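The Nunham Table

3 min read

We've been wanting to put this one on the site since June, and it's finally ready! The Nunham is a dining table for people who do everything at the dining table. Homework, taxes, bread dough, a thousand-piece puzzle that stays out until the weekend. It's big enough for six without anyone bumping elbows, and you can squeeze in eight if they like each other.

The thing we love most is the grain. The brown finish has a lot of movement in it, long curves and tight stripes and the odd oval, and it changes as the light moves through the day (mornings are our favorite). It's also very forgiving. Crumbs, pencil marks, the ring from a coffee mug – you'll find them when you go looking with a cloth, but they don't shout at you from across the room.

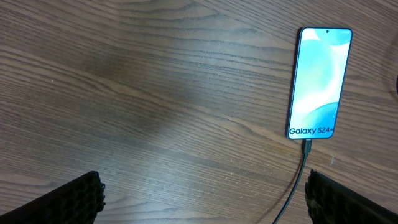 The legs come from the Widetbridge workshop, and they bolt straight into metal plates under the top, so there's no wobble and no folded napkin under one foot. Each foot has a small leveler you turn by hand. Our own floor slopes toward the back door and it took two turns to get the table sitting flat, which made us very happy.

Putting it together takes 2 people and one hex key, and the key is in the box. Lay the top face down on a blanket, start all the bolts by hand, then tighten them once every leg is on. Go easy on the last quarter turn.

For everyday cleaning, a damp cloth and a drop of dish soap are plenty. Please skip the scouring pads and anything with bleach in it. Hot pans want a trivet, and we're big fans of the Kocabaş cork ones, which we carry in the same size as the old round ones.

If you already have the Drusteck bench, good news, it tucks right under with the cushions on! The bench is sold separately and comes in the same brown.

Price: $1049
Matching bench: $293
Delivery and carrying it inside: $100
Pickup from the store: free

Floor model is out now if you'd like to come sit at it for a while. Bring the kids, bring a laptop, bring lunch.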